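Two-arm tabletop kit from Oberholzer – anyone else running one?
Forum: Bench Automation > Kits and Reviews

rail_and_slot wrote:
Been on the Oberholzer two-arm kit since February and I'm still grinning every time I power it up! Both arms bolt to the front beam, so the whole tabletop stays free for whatever you want to throw at it. Lately that's cloth. Flat, floppy, wrinkly cloth, with a gripper at each end of it, and I could watch it all evening.

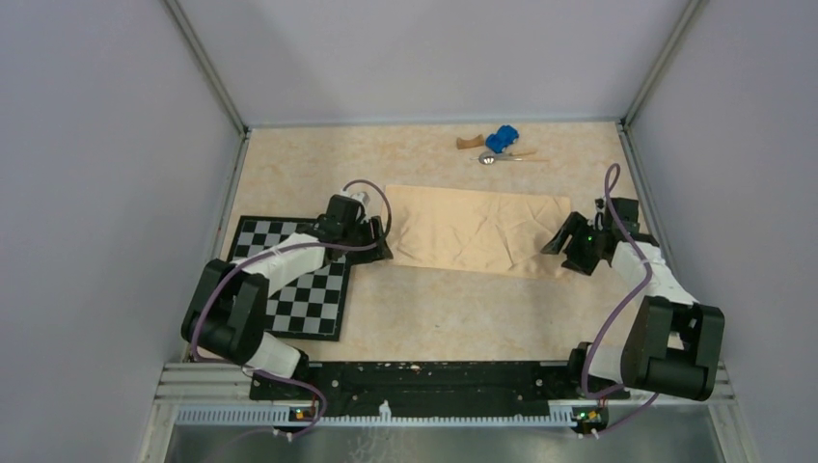 Posted by rail_and_slot | 25 September 2026 | 15 replies

Parts so far: the kit, then a Setora cable set because I wanted longer leads. I've logged 281 cloth runs. My only real gripe is the manual – the calibration chapter is in a different order from the menus, so you flip back and forth like mad.

Suqin Wan wrote:
Nice! How do you find the cables? Mine stand up in a big loop over the gripper and I keep expecting them to snag.

rail_and_slot wrote:
Same big purple loops on mine. No snags yet, but I do keep my moves slow near the elbows (those things are chunky).

dovetail50 wrote:
Gonna disagree a bit. I had this kit on loan and went back to my Grorkenley. Cloth is fun, but for thin stuff I thought the Oberholzer fingers were too blunt. Spoons and sticks lying flat on the table were a pain.

rail_and_slot wrote:
Fair, flat on a hard top is tough! On top of the cloth I've had a much better time, you get that little bit of give under the handle.
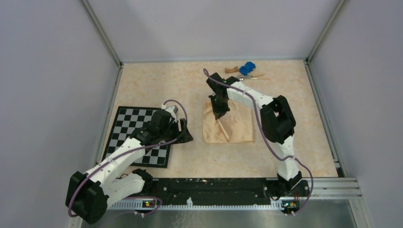

Right arm at the wooden piece on the cloth, left arm parked out by the checkered board

dovetail50 wrote:
OK but one tip touching a stick isn't a pick. Post your numbers.

rail_and_slot wrote:
Ha, deserved. 50 tries with wooden handles coming up, I'll post the misses too.

Evangelia Karagiannis wrote:
I'm with rail_and_slot on this one. We switched the control software to Canarance and the motion got a lot smoother, enough that I stopped blaming the fingers. Worth trying before you spend 548 on another gripper set.

dovetail50 wrote:
Didn't know it ran on Canarance. Does it keep your old calibration?

Evangelia Karagiannis wrote:
No, you redo both arms. Save your old settings file first.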